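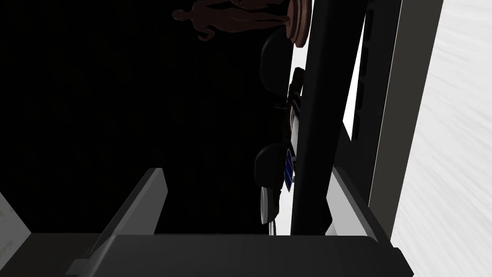

Black finger and dark gray housing bar, simulated view.

Home | Notebook | Mix Designs | Field Trials | Contacts
Search this notebook...

January - Keltton lot, surface course mix, second round

Cores from the north bay came back low on density again. The joint side is worse than the mat center, same as last round. The paver log shows no long stops on that pull, so I am looking at the rolling pattern and the mix temperature before blaming the screed.

Set up three gyratory pucks from the retained Flulov aggregate. Dried overnight, batched at the design binder content, compacted hot. Air voids are within range on two. The third had a segregated charge, visible before it went in the mold. Thrown out, to be repeated.

Sieve on the same stockpile: fines are up compared with the submittal. Ask the Calten plant whether the baghouse return was changed. If it was, the binder demand has moved and the job mix sheet is out of date. 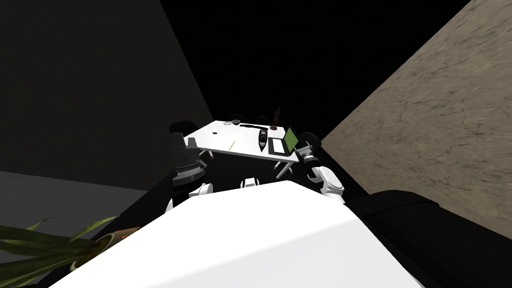

Concrete side, for the curb and the dumpster pad. Spec is 4000 psi. The pad cylinders from Calten broke just over 3000 at seven days, so no concern there. Keep the remaining pair in the tank for the 28-day break. Slump at the truck was on the high side and the ticket shows water added on site. Write the amount on the cylinder log next time - the ticket alone gets lost.

Base under the south bay: proof rolled with the loaded tandem. Pumping at the low corner by the inlet. Undercut and replace with crusher run before any binder course goes down. The Deschamps drawing shows an underdrain there, but the trench I opened had no pipe in it. Needs an answer before paving.

Tack coat: 30 minutes to break in the shade, less in the sun. Trucks were on it too early at the entrance and picked it up on the tires. Hold them back.

Open items
- repeat puck three
- rerun the washed sieve, fresh split
- breakdown roller closer to the paver, check mat temperature at each pass
- stamp 125 on the new core box, the old label came off

Last updated: January, 4:10 pm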